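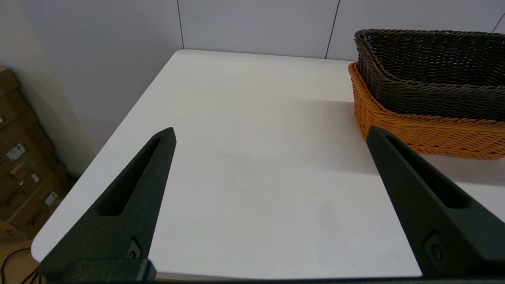 Residents of Irkness will be able to borrow folding tables, benches and crockery for street parties and family events from February, after the parish council agreed to fund a lending scheme for two years.

The scheme will run from the old reading room on Menach Lane, where shelving has been put up along the back corridor. It is open to anyone living in Irkness or Clastard, and there is no joining fee. Borrowers pay a deposit, returned when the items come back clean.

The council has set aside £2,000 to buy stock and cover insurance in the first year. A further £980 was left over from last summer's fair and will go towards a trolley and a set of storage crates.

Elaine Trindade, who put the idea to the council, said hiring tables from Palacios had become too dear for small gatherings.

"By the time you've paid for delivery and collection it costs more than the food," she said. "My neighbour had a christening lunch in the autumn and ended up using a door laid across two bins. It did the job, but people shouldn't have to."

Loans will last up to 12 days. Items can be collected between 6pm and 8pm on the evenings when the reading room is already open for the history group, and a morning slot may be added in spring if there is demand. Bookings will be taken by phone or on a form at the post office.

Some councillors had asked whether the reading room was the right place, as the road outside is narrow and parking is limited. Odair Magalhães, the parish clerk, said drivers would be able to stop in the yard behind the building to load – the gate is to be widened before the scheme opens.

He said tables would be checked for damage each time they were returned, and that the deposit would not be kept for ordinary wear.

"Scratches and tea stains are going to happen," he said. "We are more worried about legs getting bent or things not coming back at all."

Donations of matching plates and cutlery are welcome, but the scheme cannot take electrical items such as urns or hotplates. A list of what is wanted has been pinned up in the post office window.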